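Dorora: Table-Top Demonstrations

Gallery, July 2023

The Dorora collection is compiled at Zustberg under the Luvine programme on the learning of everyday hand tasks. Its purpose is to supply a learning system with examples of ordinary objects being moved, sorted and put away by people using a hand-held gripper fitted with a wide-angle camera. The recordings are made in furnished rooms with the lighting and clutter left as found.

The present release contains 443 demonstrations. Each was reviewed by a member of staff other than the person who made it, and 70 were returned for a second recording before acceptance. Contributors work in sessions of no more than 80 minutes and are asked to complete 3 practice attempts before the first recorded one.

The views in this gallery are reproduced as recorded, without correction for the curvature of the lens.

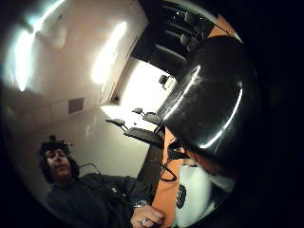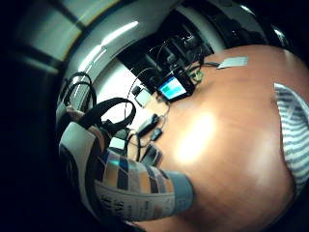 Table-top work, Dorora collection. Upper view: a contributor wearing a head-mounted sensor, with a white mug on the orange table. Lower view: headphones, cables and a small device with a lit screen on a round wooden table.

Objects are not arranged to a fixed plan. Contributors may use whatever is on the table, provided that the item can be held safely in the gripper and is returned to the surface at the end of the attempt.

Written labels are added separately under the Pathirana scheme, which records the object, the action and the point of release. Revised labels for the table-top group will be issued in September. Requests for access should be addressed to the Dorora collections office, Zustberg.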